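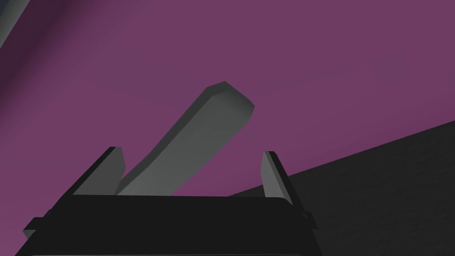
Figure 4. Simulated wrist view used at the open day. The gripper fingers are spread on either side of a gray bar and touch nothing; the purple surface lies behind.

4.2 Demonstration at the open day

The second part of the study took place during the February open day at the Werkorholm training center. The center teaches machine maintenance to adult students and opens its workshops to the public once a year. We were given a corner of the main hall with two tables, one large screen, and a desk for the operator. The demonstration ran from 10 a.m. to 4 p.m. with a break at noon. In total 178 visitors stopped at the desk long enough to be counted, which we defined as staying through at least one complete attempt by the simulated arm. Of these, 43 agreed to fill in the short questionnaire described in Section 3.4.

Visitors saw the task on the large screen in two views. The first was a fixed overview of the simulated workspace. The second was the wrist view (Figure 4), which follows the gripper and shows what lies directly in front of the fingers. The wrist view was rendered with flat shading and simple shapes. We had prepared a more detailed version with textured materials, but it lowered the update rate on the laptop we brought and was dropped the evening before.

The task was a single pick. The arm started from a random position over the workspace, moved to the bar, closed the fingers, and lifted. An attempt was scored as a success if the bar was still held after the lift. All motion came from the Nostuner controller with the settings reported in Section 3.2, and no settings were changed during the day. Each attempt was limited to 800 control steps. The operator, Farzana Tanoli, started every attempt by hand and asked visitors to say, before the fingers closed, whether they expected the grasp to hold. She wrote down the answer and the outcome on a paper sheet. Groups gave one answer together.

The arm made 280 attempts. We had planned for more, but the conversations between attempts took longer than expected, especially in the morning, when two school classes arrived within a few minutes of each other. During that period the operator stopped asking for predictions and let the arm run. Those attempts are included in the success rate but left out of the prediction results.

Most visitors needed help with the wrist view. The common difficulty was depth. In Figure 4 the bar rises partly between the fingers and stands closer to the left one, while the gap to the right finger is clearly open. Visitors could describe this offset easily. They could not say how far the lower end of the bar reached behind the gripper body, where it is hidden, and several asked to see the overview again before answering. Visitors who worked with machine tools tended to ask about the offset first and wanted to know if the controller would center the gripper before closing. It does so only when the estimated offset is larger than the threshold given in Section 3.2. Below that threshold both fingers close at equal speed and the bar is allowed to shift.

The color of the surface also drew comments. We had chosen purple during development to keep the gray bar easy to separate from its background, and had given it little thought since. Three respondents wrote that it made the view easier to read. One wrote that it made the program look like a game and that she had trusted it less for that reason. The darker shaded region toward the upper left was mentioned by one respondent, who took it for a second surface.

In the afternoon we let visitors choose the starting position from a list. This was not part of the original protocol. It was suggested by a teacher at the center, and it changed the way people behaved at the desk. Visitors who had picked a position stayed for more attempts and argued with each other about the outcome. Some chose the position they thought was hardest and came back later to try it again. The sheet has a column for these attempts, and they are reported separately in Section 5.

Two interruptions should be noted. Shortly after 11 a.m. the Prurar logging service stopped writing to disk, and the joint data for the attempts that followed were lost until it was restarted. The outcomes for those attempts were still on the paper sheet. In the afternoon the screen went dark when a cable was pulled loose, and one attempt ran without an audience. We discarded it.

The setting differs from the laboratory sessions in several ways that limit comparison. The hall was loud, visitors could hear the predictions of others, and people who came back were counted again. Quách, the second rater, was present only in the morning, so agreement between raters could be computed for the first half of the day alone. We treat the open day results as a description of how untrained viewers read the wrist view and use the laboratory sessions for all statistical tests.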